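13/03/2023

I have given up dried pasta from the supermarket three times now, and every time I have gone crawling back by the weekend. The latest attempt lasted until Saturday lunch, when I found a box of Martinelli spaghetti behind the rice and ate it standing up.

The trouble began with a Sunday class in Fundine, taught by a man named Iolo Harries who has made pasta for 26 years and looks at store-bought noodles the way I look at parking tickets. Six of us paid $45 each to be told our dough was sad. Mine was "very sad." He poked it with one finger and moved along to a retired dentist, whose dough was apparently thrilled to be alive.

I went home determined. I bought the good flour, and a rolling pin the length of a canoe paddle, and I cleared my Monday evening. The dough came together fine. Then it sat there and fought me for over 22 minutes while I leaned on it with my whole upper body and thought about people who own machines for this.

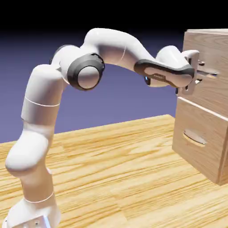 Do you need a pasta machine to make decent noodles at home? A rolling pin will do the job if you let the dough rest, covered, for at least half an hour before you start rolling.

I skipped the rest, of course. Iolo had mentioned it twice, and I had written it down, underlined it, and left the notebook in the car.

What I ended up with was closer to upholstery than tagliatelle. My husband chewed for a long time and said it had "a lot of presence." We had toast after. The dog, who once ate a sock, took a piece under the couch and I haven't seen it since.

There's a second class in July, all about filled shapes. I've signed up, and I've put the notebook back in the car so I won't forget it.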